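Donmont campus door access upgrade: where we are at the end of August

Hi Riaan,

You asked for something longer than my usual two-line email, so get a coffee. The short version is that we're a bit behind on the parking garage, ahead on the office floors, and still inside the money you signed off on. The long version follows.

Doors and readers

We have 136 doors in scope and 80 of them are now live on the new system. The office floors went faster than I'd planned, mostly thanks to Khải Hà, who worked out that the old cabling between floors two and five was good enough to keep. That saved us a lot of ceiling work (and a lot of complaints from the people who sit under those ceilings). The lobby turnstiles went over on a Sunday, starting at 6 a.m., and by lunch we were done and eating noodles in the loading bay.

The garage is the sore spot. The conduit on the lower level is full of water damage that didn't show up on the survey, and Predero wants to re-run the whole stretch. I pushed back on their first quote and they've come down, but I don't have the final number in writing. I'll forward it the minute I do. Until then the lower gate stays on the old fobs, and I've asked the guards to keep a paper log there overnight.

Badges

Châu Mai has been running badge enrollment out of the small meeting room by reception and she's doing a great job of it. We've issued 351 new badges so far. Everyone in Finance, Legal and the call center has one. The lab people are next, then contractors.

One thing I'd like your help with: some department heads still send over lists with former employees on them. Châu catches them by checking against the HR export, but it eats up her mornings. A quick note from you would go further than another one from me! 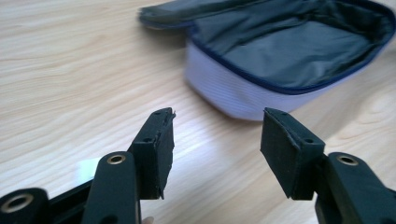

Alarms and monitoring

The event console is up in the security office and the night shift likes it, which I wasn't expecting, given how attached they were to the old one. Door-held-open alarms were driving everybody nuts the first week. Quyên Tiêu went through the timing door by door and stretched it out where people push carts through, and the noise dropped right off. There are still a few false forced-door alarms on the east stairwell. We think it's a sensor that sits slightly out of line with its magnet, and a tech from Hoàng is coming back to look at it.

Camera call-up (you click on an alarm and the nearest camera pops open) works on the office floors. It doesn't work in the lobby yet. The lobby cameras are on older firmware and I want the vendor in the building when we update them, in case one of them doesn't come back.

Training

Diệp Kiều ran 5 sessions for the guards and supervisors and has one more to do for the weekend crew. People asked good questions, especially on what happens in a power failure. The answer is that the fire exits release and the perimeter doors stay locked from outside on battery, and I've had that printed on a card for the front desk.

Money

We're tracking under budget on labor and slightly over on hardware, and the two about cancel out before the garage. If the Predero re-run comes in where I think it will, I can cover it from contingency. If it comes in higher I'll ask you for a decision before anybody orders cable.

What's next

Lab badges first, then the remaining doors in the Skesmont annex, then the garage once we've agreed on a price. I'd also like half an hour with you to talk through visitor passes. Reception wants to print them at the desk, IT would like a self-service kiosk, and I can live with either one but need to order the printers soon. Any afternoon works for me.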